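Water hardness and the Sillano dairy

Anathi Khumalo has kept the cleaning records at the Sillano dairy for four years, and she starts with the water. The borehole supply is hard, and scale forms on the plate heat exchanger within 90 hours of running.

"You lose heat transfer first," she says. "The pressure drop comes later, and by then you are already behind."

The plant now runs an acid rinse after every 160 batches – previously it was done on Fridays, whatever the load.
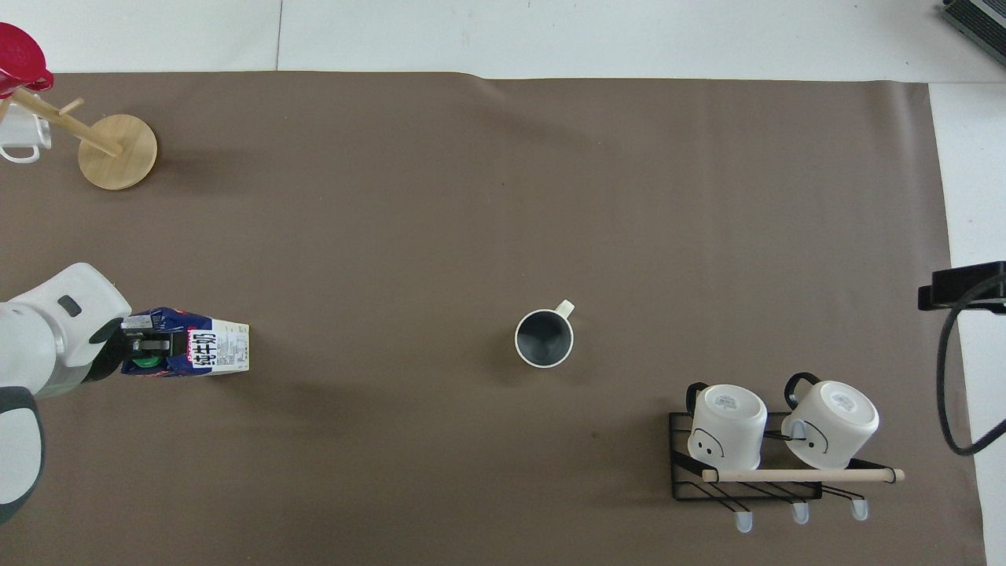 Khumalo did not want a softener at first. Salt was the objection, and the drain at Zistilitz has a limit on chloride. "We dosed the caustic with a sequestrant instead. It costs more per wash."

Her colleague Nokuthula Steyn logged 678 washes before the dose was fixed. Steyn would still lower it in January, when the borehole is diluted by rain. Khumalo wants another season of readings before she agrees.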